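Susard Flekier 2 Running Shoe — Limited Colorway
Men's and women's sizing, sold while stock lasts

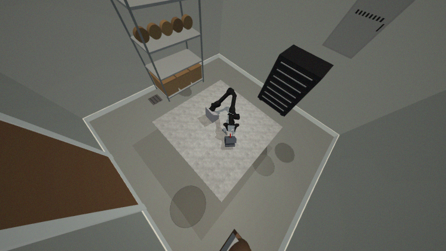 We stock the Flekier 2 and we'd like to sell you a pair, so read what follows with that in mind. But we have been selling running shoes long enough to be tired of the way limited editions get written up, and Susard's own copy for this one is worse than most. It promises a shoe that "gives back everything you put in." No shoe does that. Foam squashes, foam springs back, and some of the effort goes missing on the way.

Price: $259
Regular Flekier 2 (all standard colors): $118
Availability: in store and online, one pair per customer

Yes, that is the same shoe at two prices. We asked Susard's rep twice what separates them and came away with a list that was mostly about the box. As far as we can tell, the midsole, outsole and last are identical. The limited pair has a different upper material, a second set of laces, a numbered tongue label and a drawstring bag. If you want to run in a Flekier 2 and don't care what it looks like, buy the regular one. We keep it in more sizes anyway.

What you get

Upper: Woven, with a printed pattern over the toe and a solid heel panel. It's stiffer than the knit on the regular version. Reece Haworth from our shop floor wore both for most of July and got a rub on the little toe from the limited pair that he never got from the knit. It went away after the first couple of weeks. He has wide feet, so take that for what it's worth.

Midsole: Single-density foam, no plate. Susard calls it a "response platform." It feels like a decent daily trainer, a bit firm in the heel, softer toward the front. People coming from very soft shoes may find it flat for the first few runs.

Outsole: Rubber at the heel and under the ball of the foot, bare foam between. The bare section picks up gravel. This was also true of the first Flekier and we had hoped they would fix it.

Laces: Flat, two pairs. The ones already threaded are slippery and want a double knot. Use the other pair.

Tongue: Padded, not attached at the sides. It slides. Run the lace through the loop in the middle and it mostly stops.

Fit and sizing

The Flekier 2 runs short. Most people trying it on here have gone up half a size from what they wear in other brands, and we'd suggest the same if you are ordering online. Width is standard. There is no wide version of the limited edition, whatever you may have read elsewhere. The regular shoe does come in wide.

If you have the first Flekier, don't assume your size carries over. The toe box is lower now and the heel is a touch narrower — better for slim feet, worse for everyone else.

About the "limited" part

Susard has not said how many pairs were made. The tongue label carries a number but no total, so a pair marked 119 could be 119 of a few hundred or of a great many more. We asked. They told us the run was "strictly controlled," and we have no idea what that means. Last year's Divendale colorway was described the same way, and it was in the outlet bins by spring.

We don't sell shoes as investments and we won't advise you on resale. If somebody tells you this pair will double in value, ask them to buy yours.

How it compares

Nuttall Pacer: $119, near enough the same money as the regular Flekier 2. Softer, a little heavier in the hand, and the laces stay tied. For easy miles most of our staff would pick it. The Flekier feels quicker on short efforts, though we haven't timed anything and neither, we suspect, have most of the people who say so online.

First Flekier: We have a few left in odd sizes. Roomier, and cheaper. Ask at the counter.

Care

Brush off dirt when dry. Hand wash with mild soap and cool water. Pull the insoles before drying and keep the shoes away from heaters. The printed pattern on the toe is the part we'd worry about — Reece's pair already has a scuff through it, and he mostly runs on pavement.

Returns

Unworn limited pairs can come back within our normal return window with the box, bag and both sets of laces. Worn pairs can be exchanged for a manufacturing fault only. Scuffed print doesn't count as a fault, according to Susard. We think it should, and we've told them.

The regular Flekier 2 is covered by our usual run-and-return policy, which lets you wear it outside and still change your mind. The limited edition is left out of that policy at Susard's request.

Orders placed before noon are packed the same day. Store pickup is free. Call ahead if you want to try both versions side by side and we'll have your size out at the counter.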